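Painting a chequerboard floor on a concrete patio: how do I keep the lines straight?

Posted in Garden & Outdoors, Aug 8, 2026

tanoli_terrace

Hello all! We've finally got a place with a bit of outside space, a plain concrete slab behind the kitchen, and I am desperate to paint it in big squares like the terraces you see in old seaside hotels. I've been sketching it for weeks and I can't wait to get going.

Two things are worrying me. The slab isn't square (one side is 43 cm longer than the other, no idea why) and I've never painted concrete before. Do I start in a corner or in the middle? And will ordinary masonry paint do, or do I need proper floor paint? I've got a tin of Gravton left over from the front wall and would love to use it up if I can.

Colours so far are a soft pink and a greyish blue. My sister says it'll look like a bathroom. I say it'll look like a holiday.

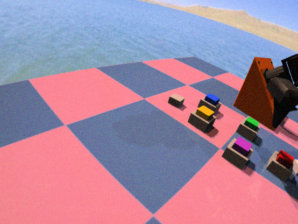 Size is the other thing I keep changing my mind about. Small squares look lovely in a hallway but I think they'd be far too busy out here, so I'm leaning towards really big ones. Any thoughts very welcome, and so are pictures of your own!

Bandetti

Oh, do it, you'll love it! We did ours in March two years ago and I still grin every time I take the bins out.

Start in the middle. Find the centre of the slab, snap two chalk lines through it at right angles and work outwards. All the odd bits then end up round the edges, where you can hide them under pots. If you start in a corner on a slab like yours, the wonkiness shows up in every single row by the time you reach the other side. To check your right angle, measure 3 along one line and 4 along the other, and the gap between the two ends should be 5. Feet, metres, lengths of broom handle, it all works.

Go big on the squares. Ours are 60 cm and I wish I'd gone bigger still.

Paint the whole slab in the lighter colour first, two coats, and leave it a good few days. Then mask out the dark squares and paint those. Run a thin coat of the LIGHT colour along the edge of the tape before the dark goes on. It seals the tape and you get a lovely crisp line. Pull the tape off while the last coat is still a bit tacky.

Please don't use the wall paint, though. It isn't made to be walked on and it'll scuff off by Christmas.

testen255

Floor paint, yes. Scrub it first and let it dry.

marrowfat

Agree with everything Bandetti said. I'd only add: think about grip. Some floor paints are like an ice rink in the rain, so look for one marked anti-slip or stir in the fine grit they sell next to it. I did the path to our shed without any and had to do the whole lot again (good excuse to change the colour, mind you!).

Also tape a bin bag over a corner of the slab overnight. If the underside is wet in the morning, damp is coming up through the concrete and the paint may lift, so sort that out before you spend money on tins.

Pink and blue sounds gorgeous. Ignore your sister.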